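Town laundry to close its counter in June as linen work moves to Zullska

Tuesday, April 23, 2019

The Pfeiffer laundry will stop taking household washing in June, ending a counter service that has run under the same name for two generations. The company that owns it, Ceredier, said in a letter to customers that the shop will shut and that hotel and restaurant linen will be handled at its larger site in Zullska.

The letter went out last week to 514 account holders. It says that anything left at the counter must be picked up before the shop closes, and that prepaid cards can be used until then or turned in for cash. Items that are not collected will be kept for two months and then given away.

Gerd Grube, who manages the shop, said the household side of the business had been losing money for years. Most people in town own a washer and a dryer, he said, and the ones who still come in bring tablecloths, curtains and dress shirts.

"We charge by the piece, and the piece takes as long as it ever did," Grube said. "A shirt has to be washed, pressed, folded and wrapped. You can't raise the price enough to cover that and still have people walk in the door." 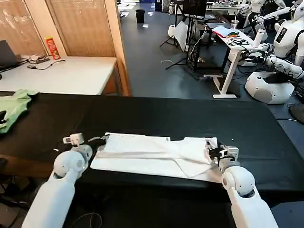

What changes for customers

The counter will keep its present hours until the last week. New orders for curtains and bedspreads will end earlier than orders for shirts and table linen, which have a shorter turnaround. Grube said a sign with the exact cutoff days will go up in the window once the company has settled them.

Customers with standing weekly orders will get a phone call. They can move to a pickup service run by Diltinent, a dry cleaner with a route through the north side of town, or they can end the order. Diltinent has agreed to honor Pfeiffer prices for the rest of the year on shirts and sheets. It does not take feather bedding or rugs.

Prices at the counter will not go up before the closing. A plan to charge extra for starch, announced over the winter, has been dropped.

Nine people work at the shop. Ceredier said that six have been offered jobs in Zullska and that the other three will receive severance pay. The company will run a van from town for the first year, leaving before the early shift. Grube, who has worked in the building since he left school, said he will not be making the move.

The building

The two-story brick building on Mill Street has 3478 square feet of floor space and is zoned for light business use. Ceredier owns it outright and plans to sell. No buyer has been named, and the company declined to say what it is asking for the property.
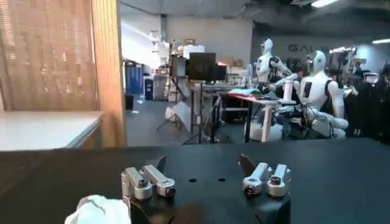

The back half of the ground floor was added when the laundry switched from coal to gas, and it has a separate entrance on the alley. The town planning office said the lot could be split along that line if a buyer asked for it, but that a new sewer connection would be needed for the rear part. The old boiler was taken out some years ago. The chimney is still standing and has been on a repair list since the storm that damaged the roof of the feed store next door.

Several shop owners on the street said they were worried about another empty window. The hardware store across the street closed in the fall and has not been rented. The bakery on the corner said it gets a good part of its morning trade from people dropping off washing.

The town council is expected to discuss the block at its next meeting. Two items on the draft agenda deal with Mill Street: parking limits on the east side, and a grant of up to $1000 for owners who repaint or repair a storefront. The grant would be open to buyers as well as current owners - they would need to apply before starting work.

Customers who have lost a claim ticket can still get their things back by giving a name and a phone number at the counter. Grube asked that people check their closets for the shop's canvas delivery bags, which the Zullska site can use. They can be left at the alley entrance during business hours.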